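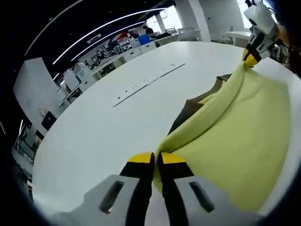
Folding demos with two hand-held grippers: how many do I throw away?

Posted by cedham_bench on Sunday, October 26, 2025

Hi all, and thank you in advance for reading a long one. We're collecting cloth folding examples for a policy we call Uto. So far I have 347 episodes, mostly soft, fuzzy pieces like the yellow one, with one gripper on the near edge and the other lifting the far corner. My trouble is the near edge. In 127 of those episodes the fingers close on a very thin strip of fabric, and sometimes it slips out halfway through and the person has to pinch it again. Do I delete all of those? Cut out the slip? I'd hate to lose that much work, but I'd also hate to teach it to fumble.

Prileck

Oh, I feel for you, we went through this last December and I changed my mind every other day! Please don't delete them all. First split the pile in two: thin pinches that held, and thin pinches that slipped. The ones that held are perfectly good folds and I'd keep every one. For the slips, watch what the person does next. If they go straight back to the edge and grab it again, keep the whole episode, because your policy is going to drop cloth too and it needs to have seen somebody recover. If they wander, shake the cloth out or stop to talk to someone, toss it. And don't cut the slip out of the middle - the cloth jumps from one shape to another between two moments and the model has no way to make sense of that.

One more thing, if you have the patience. Ask your people to slide the lower finger under the edge before closing, and record a fresh batch that way. Ours took 3 afternoons and I was glad we did it.

cisternas_lab

Agree with keeping recoveries. Also check your gripper width readings, ours were off by 2 mm and thin cloth looked like an empty grasp.

Prileck

Good point, I forgot about that one! Do that check before you sort anything.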